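The bag handle that ate my month

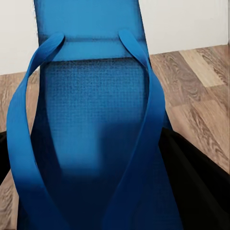

Blue bag in the simulator, both handles up, with what look like the gripper's black parts either side.

So I spent most of March losing a fight with a shopping bag, and it wasn't even a real one! I've been building a little bag-lifting task in simulation (the project is called Naren, don't ask) and for a while it was going great. The arm comes down, closes on the handles, lifts, everyone claps.

Then I left a batch of 469 runs going overnight and found 21 of them marked as successes with the bag still sitting on the floor. Uh oh.

I blamed the cloth first – cloth is always my first suspect. I made the handles stiffer, then softer, then put them back where they started. Same thing. Dilani Khan looked over my logs at lunch and asked how the script decided that a lift was a lift, and I got a sinking feeling before I'd even opened the file.

My check only looked at the height of the top rim. When the fingers caught one handle and missed the other, that side of the rim got yanked up past the line for a moment, the script said "yay," and the strap slid right off afterward. I'd written that check at 2 a.m. and never gone back to it.

The new version wants the bottom of the bag off the floor, and it has to stay there for 4 seconds. My success rate dropped (ouch) but I believe it now. Khalil Mahasneh wants me to try the same check on his Dultano setup next, and I still have to sort out the one-handle grabs, so the bag and I aren't done with each other yet.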